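Reference > Household and Daily Life > Tidying and Storage > Clearing the table

Clearing the table, in the sense used by writers on housekeeping, is the habit of bringing a shared tabletop back to bare at a set point in the day, most often before supper. It is an old and rather comforting custom, and nearly every family that keeps it has its own way of going about it. In the town of Grolldale it was long known as "the Totuvholm," after the boarding house where lodgers were asked to have their belongings off the long table by 5 in the afternoon.
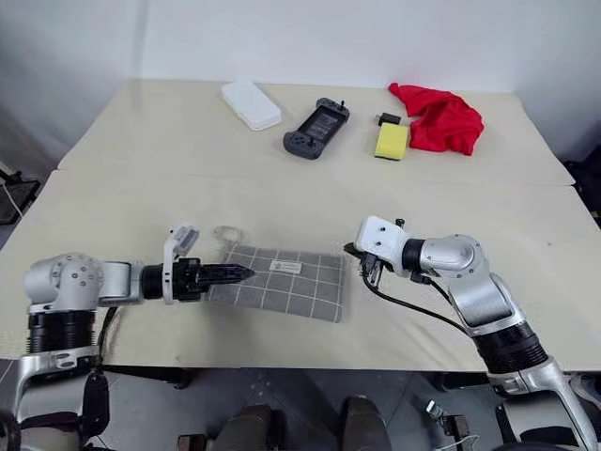
The custom was first written down at any length by Radka Stan, whose household manual, The Nunimton Table, ran to 161 pages and gave a whole chapter to the things that drift onto a table and somehow stay there (keys, mending, letters waiting for an answer). She was fond of the drift, and advised her readers to be patient with it.

Stan's method asks for a basket by the door, into which everything goes without sorting. Damir Dumitrescu, writing later, preferred to carry each thing home to its own shelf, a slower business that he found very soothing at the end of a long August day.
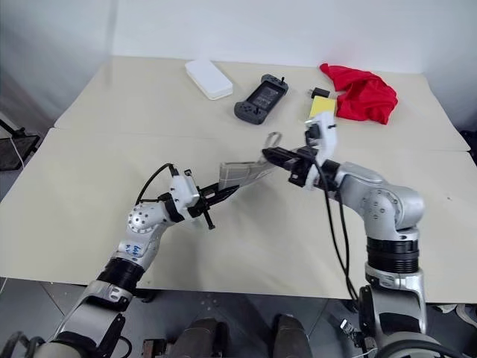 Small items and pouches

Both writers agree that little things cause the most trouble, and both recommend gathering them into zippered pouches.

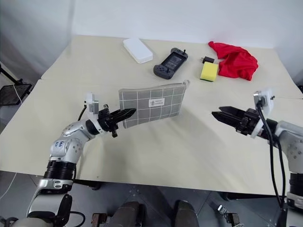
Gray pouch with a white grid pattern and a zippered top.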